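Tips > Laundry > Washing Machines

Search tips Enter a word or two Go

Last updated: June

Looking After a Front-Loading Washer

By Salamatu Nwachukwu

A front loader needs a little regular care, most of it the kind you can do while the kettle boils. These are the habits I have settled on after years of running one for a family, plus a few things I picked up at my sister's place in Havham, where the water is much harder than ours.
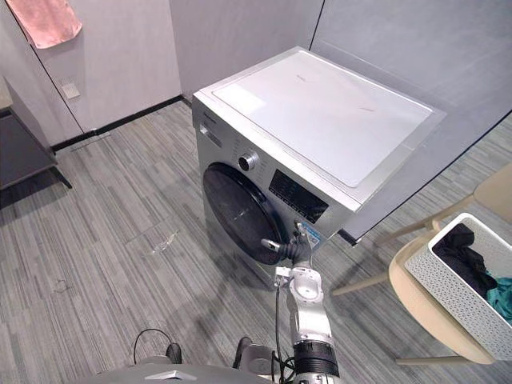 Start with the door. A front loader seals tightly, and the rubber gasket holds water in its folds after every load. Leave the door open a few inches between washes so air can get in. If small children or a cat can reach the machine, prop it only when you are in the room and shut it when you leave. Pull the door by its edge or handle and don't lean on it when you are unloading. A hinge that sags will start to leak at the bottom of the seal.

Wiping the gasket

Keep an old washcloth near the machine. After the last load of the day, run it around the inside of the gasket and push a finger into the fold at the bottom. You will find hair, coins, grit and now and then a baby sock. If there are black spots on the rubber, wipe them with warm water and a little dish soap first. Stubborn ones may need a cleaner made for washer seals. Read the label before you use it, and never mix bleach with vinegar or with any other cleaner.

The detergent drawer

Most drawers come right out if you press the tab at the back. Soak the drawer in hot water in the sink and go over the corners with an old toothbrush. Wipe out the slot too, including the roof of it, where the water jets are. I do this on the first Sunday of the month.

If you find a thick blue or gray paste in there, you are using too much detergent or softener. High-efficiency machines need very little. For a normal load I use 2 tablespoons of liquid and the clothes come out fine. Check the bottle for yours, as some are more concentrated.

The drain filter

On many front loaders it sits behind a small flap near the floor. Turn the machine off, unplug it and let any hot water cool. Lay down a towel, put a shallow baking pan under the flap and open the little drain hose if you have one. Then unscrew the filter slowly. Up to 2 quarts of water can come out, more if the machine stopped partway through a load. Rinse the filter under the tap, feel inside the hole for anything stuck, and screw it back in firmly. Run a short rinse and look for drips before you walk away.

Cleaning the drum

Use the drum-clean cycle if your machine has one. If it doesn't, run the hottest cycle empty. Ours takes 78 minutes, so I start it after supper. Once a month is enough for most homes. Do it more often if you wash mainly in cold water - cold washes leave more residue behind.

The outside

Use a damp cloth with a drop of dish soap on the top and sides, then a dry cloth. Spilled detergent will dull the finish if it sits. For the control panel, wring the cloth almost dry and never spray cleaner straight at the buttons. Glass doors show every fingerprint, and a microfiber cloth takes them off without any product at all.

Old sticker glue comes away with a little cooking oil left on for ten minutes. Leave the plate with the model and serial numbers alone. You will want it if you ever need a part.

Noise and shaking

Push down on each top corner in turn. If the machine rocks, adjust the feet with a wrench until it stands firm, then tighten the lock nuts. Check again after a few loads if it stands on carpet, which can pack down under the weight. A hard, flat floor is better if you have the choice. With a brand new machine, make sure the shipping bolts at the back were taken out before you run it.

A single heavy item such as a bath mat will also set it banging. Add a couple of towels to even things out.

Moving the machine

Get a second person. Turn off both taps, unplug the cord, drain the hoses into a bucket and tape them to the back. Put the shipping bolts back in if you kept them. I wish I had kept ours - the ones for our move to Drarklow had to be ordered, and cost 32 dollars with postage. Measure the doorways too, and remember that the hoses need a few inches of room behind the machine once it is in place.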